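Kendness Community Rooms - Users' Group
Minutes of meeting held 2 March 2024, upstairs room

Present: seven, plus one who left after item 3. Apologies: two received, one late.

1. Last minutes
Agreed, with one change. Hire rate for the Hemville room should read 23 pounds a session, not 32. Signed.

2. Matters arising
Blind in back room - still sticking. Restell quoted for new one, 82 pounds fitted. Felt steep. Leave till spring and see.
Key safe code changed, everyone present has it. Regular hirers to be told by phone, not email.
Carpet. Cleaned since last meeting, came up well except by the door. Dark colour hides most of it. No further action.

3. Tables
Long talk on this. The large beige table is staying in the upstairs room. Suggestion from the art group to swap for two smaller ones, easier to shift. Against: quilters need the full width, and smaller ones would have to be stored somewhere. Vote taken, five for keeping, two against.
Request that people use a mat under anything sharp or hot. Notice to be put up.
Also wiping down. Plain damp cloth only, the spray from the kitchen leaves it sticky.

4. Small whiteboards
Three groups now asking for something to write on. The wall is plain and we want it kept that way, no screws, no sticky tape (paint came off last time, bottom of the stairs). Small tabletop board on a stand thought to be the answer. Looked at one during the meeting.

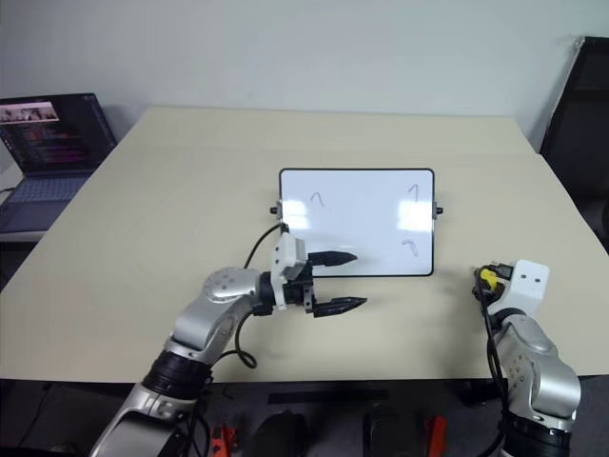

Item 4: tabletop whiteboard, black frame, on the large table upstairs.

Comments as made:
- good size for a table of six or so, no use for a full room
- knob each side, stands up by itself
- glare off the ceiling lights. One member couldn't read it from the window end. Try with half the lights off
- writing needs to be bigger and darker than people think. A 1 and a 7 can look much the same from the far chairs
- landscape is right for scores and short lists, language group would rather have tall
Agreed to get more of the same sort. Tse price for a box is 166 pounds incl delivery, which is over what we set aside in October. Art group offered to put something towards it. To get a second price before ordering and bring to next meeting.
Pens: dark only please, the pale green ones can't be seen. Pens and cloth to live in the drawer by the sink, not on the table. Boards to be wiped at the end of each session by whoever booked it.

5. Bookings
Tuseday slot query - settled outside meeting, nothing to minute.
Language group want an extra hour. Fine so long as room is cleared for the quilters.
Some 2 hours a week still free in the afternoons. Put it in the newsletter.

6. Heating
Timer wrong again after the power cut. Reset. Instructions to be taped inside the cupboard door as the last lot went missing.

7. AOB
Teaspoons. Down to four. Anyone with spares please bring in.
Lost property box full, clear out at end of month, anything decent to the charity shop.
Fire exit sign downstairs flickering, to be reproted to the landlord.
Bins go out the night before, not the morning.

Actions
Mat and table notice - art group
Second price for boards - secretary
Ring hirers re key code - bookings
Heating instructions - secretary
Newsletter item on free afternoons - bookings

Next meeting: date to be sent round, same room.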